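Wednesday, bench 2

Callgate box opened up for the memory swap. Side cover off and the bay blown out before touching anything. The board is held by 7 screws, all present, so I left it in place and worked with it in the case.

Four upper slots to be filled first, then the bank on the other side of the socket. Processor stays where it is – no need to lift the retention frame for this job.
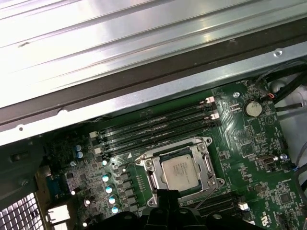
New modules are in the Petchrat tray on the shelf, 12 in all, so there are spares. Check the coin cell with the meter while the cover is off. Allow 90 minutes for the full memory test, and write the result on the job sheet.

Last updated: Wednesday, 16:40

This site uses cookies. Accept / Manage settings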